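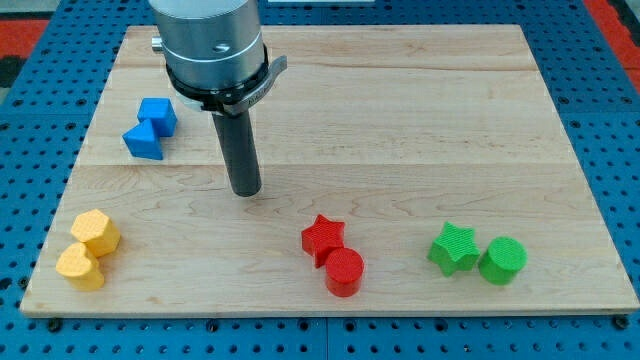 Clalby library opens its block table to all ages
22/07/2020

The block table is open at the Clalby library, and it is already the liveliest corner of the building! Families can drop in during regular hours, pick a spot and start matching, sorting and stacking.

The idea came out of a winter survey in January, when 131 households told the library what they wanted more of. Hands-on play for small children won easily, and a $3,749 grant from the Deltwood Fund paid for the tables, the boards and plenty of colored blocks in simple shapes, cubes and triangular prisms among them.

The games are wonderfully easy to pick up. Find two blocks of the same color. Put a prism on a cube and you have a house with a pointed roof (turn the prism on its end and you have a wobbly tower, which the under-fives seem to like even better). Older kids have been building a shape behind a book and describing it out loud while a partner tries to copy it, and there has been a lot of laughing over the results.

Children under 6 need a grown-up with them. Blocks go back to the desk after each turn so they can be wiped down for the next family.

A second table opens at the Lodhi Street branch next month, and the Wondlow branch has asked for one too. Both will get the same games, along with a sheet of new building challenges every week. The first sheet is at the front desk now, and number four on it is a real brain-bender.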